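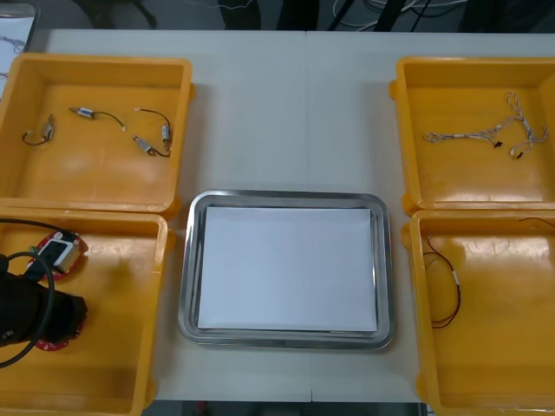
Bokivham stacking bins, reviewed from the robot side of the bench

I look after one small sorting cell, and I've spent more of my life than I'd like thinking about plastic bins. Everybody writes reviews of arms and grippers. The bins get ordered by whoever has the catalog open, and then you live with them! So this is a review of the yellow Bokivham bins, the medium size, after 30 shifts in our cell.

We handle bits for small appliances: wire harnesses, little sensors on leads, that kind of thing. Before these I had gray bins from Pekport, which were fine for people and miserable for the robot. The lips were thin and they flexed whenever a finger brushed one, so the bin crept across the table and all my taught positions went with it. The Bokivham ones have a thick rounded rim, and they stay put a lot better (I still put a dab of grip tape under each one, old habit).

Setup took me most of a morning. I set the bins out in two columns with a steel tray down in the middle, then taught each bin on its own. Please don't teach one and copy the offsets! I tried that first and was 5 mm out by the last bin. I also run the fingers down slowly to find the floor height in the middle and again near a wall, and save the higher number.

Now, the shine. These things are glossy, and under our ceiling lights the floor of the bin throws glare right back at the wrist camera. 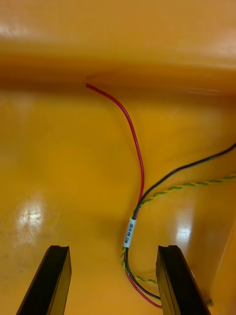

Dark wires against yellow come through nicely, red ones too. White labels are where I had trouble, because a white sleeve and a white patch of glare look pretty similar to a cheap camera. I dropped the exposure a good bit and hung a diffuser from Nowakowski under the worst light, and the false picks mostly went away. Scuffing the floor with a fine pad helps too, if you don't mind your new bins looking old on day one.

Harnesses are still harnesses. I get the best results when the bundle lies flat with its loop open and I aim for the label, where the wires are held together. Go for a loose end and you'll drag the whole lot up the wall of the bin.
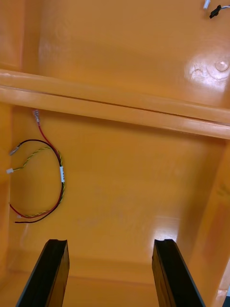
My upkeep routine is short. Wipe the bins and the fingertips with a barely damp cloth at shift change, look for burrs in the finger grooves, check that the gripper cable has enough slack at full reach, and rerun the floor check on whichever bin got bumped. Every 1,000 picks I redo the camera calibration, whether it seems to need it or not. Hester, the software we run the cell on, keeps the pick count for me, and I've set it to nag.

Gripes? The color is LOUD. The molded tabs at the corners are small, and I wish they were big enough to clamp to. And I'd pay extra for a matte version tomorrow, if Bokivham is reading.

Four stars from me. I'd buy them again for harness work, but if your parts are mostly white or shiny, get one bin and try it under your own lights before you order the full set.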